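Working inside an open computer case with a gripper: ground rules

These are the rules we follow at Onstead when an arm is used on desktop machines that people also handle. They cover setup, cable work and drive bays. Read all of them before your first session.

1. Before the arm moves

Unplug the power cord from the case. Hold the case's power button for 3 seconds, then clip the ground strap to bare metal on the chassis. Check that the gripper fingers are grounded too. A painted or coated finger does not count as a ground path, so test it with a meter at the tip.

Check the screws on the gripper linkages by hand. A screw that drops onto a motherboard can be hard to find.

2. Speed and reach

Keep tool speed at 40 mm per second or lower once the fingertips pass the edge of the case. Outside the case, 70 is the limit whenever a person is within reach of the arm.
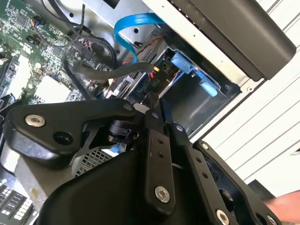 Set the approach path so the fingers come in over the widest gap. Cables move when they are touched, so a path that was clear on the last run may not be clear on the next one. Look again each time. Do not let the wrist housing rest on the case wall, even lightly, as it throws off the force reading.

3. Hands and the shared space

One person holds the stop button and does nothing else. A second person may steady the case from the outside. Agree on the words before you start: we use "hold" for a pause and "stop" for a full stop. Roll sleeves up past the wrist and take off rings and watches.

4. Drive bays and latches

Latches come before cables. Release the latch, let the arm settle, then pull straight along the bay. If the force goes over the limit in your job sheet, back off and free the part by hand with the arm paused.

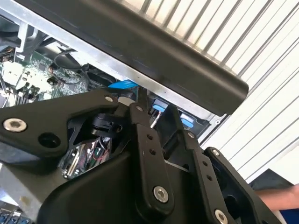 Dewanti Hutapea wrote in to ask for a stricter version of section 4. She would have the arm fully stopped, with the drives off, any time fingers go inside the case, and says a pause is too easy to clear by mistake. We agree, and the September revision will say so. Until then, treat "paused" in section 4 as "stopped."

5. Finishing

Back the gripper out along the path it came in on. Park the arm, switch off the drives, and only then take off the ground strap. Write any contact with a board or connector in the log, including contact that left no mark.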